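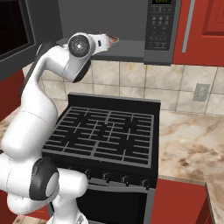 Hüttendorf am Fluss: Viel Prospekt, wenig Antworten

Branard. Am oberen Flusslauf soll ein neues Feriendorf entstehen, und wieder einmal klingt alles sehr schön. Die Betreibergesellschaft Ivier hat im Gemeindesaal ihre Pläne für die Anlage "Lolby" vorgestellt: Hütten für Familien und Angelgruppen, ein Servicehaus mit Rezeption, Stellplätze für Wohnmobile, ein Steg. Im Saal saßen nach Zählung der Gemeinde 253 Menschen, mehr als bei der letzten Bürgerversammlung zum Schulbus. Wer mit Fragen gekommen war, ging allerdings mit den meisten davon wieder nach Hause.

Geplant sind 70 Hütten in zwei Bauabschnitten. Der erste soll im Juni kommenden Jahres öffnen, der zweite "bei entsprechender Nachfrage" folgen. Was eine entsprechende Nachfrage ist, steht in keiner der verteilten Unterlagen. Auf der Leinwand sah man den Fluss im Abendlicht, Kinder mit Gummistiefeln, eine Terrasse mit Holzofen. Den Zufahrtsplan gab es auf Nachfrage, in Schwarzweiß und ohne Maßstab.

Die Lage ist unbestritten gut. Das Gelände liegt auf der ehemaligen Heuwiese unterhalb der alten Mühle, mit Blick das Tal hinunter, und zum Wasser läuft man über einen flachen Uferweg. Im Prospekt heißt es dazu, die Hütten lägen "direkt am Fluss". Für die vorderste Reihe mag das stimmen. Die hinteren Reihen stehen nach dem Plan jenseits der Kreisstraße, und wer dort bucht, muss mit Angelrute und Kindern über die Fahrbahn. Ein Überweg ist nicht eingezeichnet. Die Gesellschaft verweist auf den Kreis, der Kreis verweist auf den Antrag, und einen Antrag gibt es nach Auskunft der Gemeinde bisher nicht.

Auch beim Preis bleibt manches offen. Ivier wirbt mit "Übernachtungen für jeden Geldbeutel" und nannte für die kleinste Hütte 70 Euro pro Nacht. Die Zahl stand groß auf der Folie, das Kleingedruckte darunter war aus der dritten Reihe schon nicht mehr zu lesen. Auf Rückfrage wurde klar, dass der Betrag nur außerhalb der Angelsaison gilt und die Endreinigung nicht enthält. Bettwäsche, Brennholz und Strom nach Verbrauch kommen dazu. Was eine Familie in den Sommerferien für eine Woche zahlt, wollte das Podium nicht beziffern. Man arbeite mit "dynamischen Tarifen". Das kennt man von anderswo, und billiger wurde es dort im Juli noch nie.

Lejla Vasić, die in Branard seit Jahren vier Gästezimmer über der ehemaligen Poststelle vermietet, meldete sich gleich zweimal zu Wort. "Ich habe nichts gegen Konkurrenz", sagte sie. "Ich hätte nur gern gewusst, wer im November hier noch ein Zimmer braucht, wenn schon meine vier leer stehen." Eine Belegungsprognose für das Winterhalbjahr hat die Gesellschaft nach eigenen Angaben erstellen lassen, veröffentlichen will sie sie nicht. Es handle sich um interne Kalkulation. Vasić fragte nach, ob wenigstens der Gemeinderat sie zu sehen bekomme. Das werde geprüft, hieß es.

Zur Erinnerung: Die Gemeinde soll das Grundstück verpachten und den Anschluss an die Kanalisation mitfinanzieren. Die Pacht ist auf 30 Jahre angelegt. Über ihre Höhe wird nichtöffentlich verhandelt, was bei Grundstücksgeschäften üblich ist und trotzdem unbefriedigend, wenn im selben Atemzug von einem Projekt für alle die Rede ist. Eine Ausstiegsklausel für den Fall, dass nur der erste Bauabschnitt kommt, war am Abend kein Thema. Wer danach fragte, bekam zu hören, man gehe vom Erfolg aus.

Überhaupt, die Arbeitsplätze. Genannt wurde an diesem Abend das Wort "Beschäftigungsimpuls", und zwar mehrfach. Eine Stellenzahl fiel nicht. Die Rezeption soll in den Randzeiten unbesetzt sein, die Gäste öffnen ihre Hütte dann mit einem Code aus der Buchungsbestätigung. Reinigung und Wäsche will Ivier an die Firma Entwistle vergeben, die ihren Sitz nicht im Tal hat. Ob sie Leute aus dem Ort einstellt, ist deren Sache. Bleiben das Frühstück, das im Servicehaus angeboten werden könnte, und der kleine Laden, dessen Sortiment noch offen ist. Der Bäcker aus der Unteren Gasse sagte nach der Veranstaltung, er sei bislang nicht angesprochen worden.

Heikel ist das Angeln, mit dem die Anlage in erster Linie wirbt. Für den Flussabschnitt werden Tageskarten in begrenzter Menge ausgegeben, derzeit 1.000 pro Saison. Die gehen schon jetzt im Frühsommer weg, oft an Stammgäste, die in den umliegenden Pensionen wohnen. Ivier verspricht seinen Gästen trotzdem "Angelvergnügen vor der Haustür". Der Fischereiverein hat nach eigener Darstellung keine Zusage gegeben, zusätzliche Karten auszustellen, und sieht dafür auch keinen Spielraum. Die Bestände hätten sich nach den trockenen Sommern gerade erst etwas erholt. Auf dem Podium hieß es, man sei "in guten Gesprächen". Der Verein spricht von einem Telefonat.

Ähnlich vage fiel die Auskunft zum Hochwasser aus. Ältere Branarder wissen, dass die Heuwiese im Frühjahr nass werden kann, und manche haben Fotos davon in der Schublade. Das Gutachten, auf das sich die Planer stützen, liegt der Gemeinde vor und kann im Bauamt eingesehen werden, vormittags und nach Anmeldung. Nach Darstellung der Gesellschaft stehen alle Hütten auf Punktfundamenten und damit hoch genug. Ob das auch für das Servicehaus, die Stellplätze und den einzigen Fußweg zum Steg gilt, blieb ungesagt. Ein Landwirt, der die Nachbarfläche bewirtschaftet, wollte wissen, wohin das Wasser denn laufe, wenn auf der Wiese Parkplätze geschottert sind. Die Antwort war, Schotter sei versickerungsfähig. Er setzte sich wieder hin und schüttelte den Kopf.

Man muss der Gesellschaft zugutehalten, dass sie überhaupt gekommen ist. Beim Campingplatz an der Talsperre erfuhren die Anwohner seinerzeit aus dem Amtsblatt, was vor ihrer Tür geschehen sollte. Und es gibt im Ort durchaus Zustimmung. Der Kanuverleih rechnet mit zusätzlicher Kundschaft, der Gasthof hofft auf Esser, weil die Küchen in den kleinen Hütten wohl knapp ausfallen. Ein junger Familienvater sagte, er finde es besser, wenn auf der Wiese Leute Urlaub machten, als wenn dort gar nichts passiere. Dafür gab es Applaus, der lauter war als der für die Kritiker.

Nur ersetzt Applaus keine Unterlagen. Nach nahezu zwei Stunden, gegen halb zehn, waren die Häppchen gegessen und die Punkte, auf die es ankommt, so offen wie zu Beginn: Verkehr, Winterauslastung, Angelkarten, Pacht. Die Gesellschaft kündigte an, häufige Fragen auf ihrer Internetseite zu beantworten. Dort standen bei Redaktionsschluss drei Einträge. Einer betrifft die Mitnahme von Hunden, einer die Anreisezeit, einer die Frage, ob man auf der Terrasse grillen darf (ja, aber nur mit Gas).

Auffällig ist das Tempo. Bereits in der nächsten Sitzung soll der Gemeinderat den Aufstellungsbeschluss für den Bebauungsplan fassen. Formal ist damit noch nichts entschieden, das betonte die Verwaltung am Abend gleich mehrmals. Praktisch ist es der Punkt, ab dem Planungskosten anfallen und das Umkehren unangenehm wird. Mindestens zwei Ratsmitglieder ließen am Rande erkennen, dass sie vorher gern die Winterprognose und einen Verkehrsplan auf dem Tisch hätten. Öffentlich ans Mikrofon ging keiner der beiden.

Buchen lässt sich übrigens schon. Auf der Seite von "Lolby" ist eine Vormerkliste freigeschaltet, mit Kalender, Hüttentypen und einem Feld für Sonderwünsche. Verlangt wird eine Anzahlung, die laut Bedingungen erstattet wird, falls die Anlage nicht fertig wird. Eine Frist für die Erstattung nennen die Bedingungen nicht. Auf Anfrage der Redaktion teilte Ivier mit, man werde das "zeitnah präzisieren".

Die Gemeinde nimmt schriftliche Stellungnahmen im Rathaus entgegen. Die Pläne hängen im Flur vor dem Bauamt aus, der Zufahrtsplan fehlte dort bei unserem Besuch.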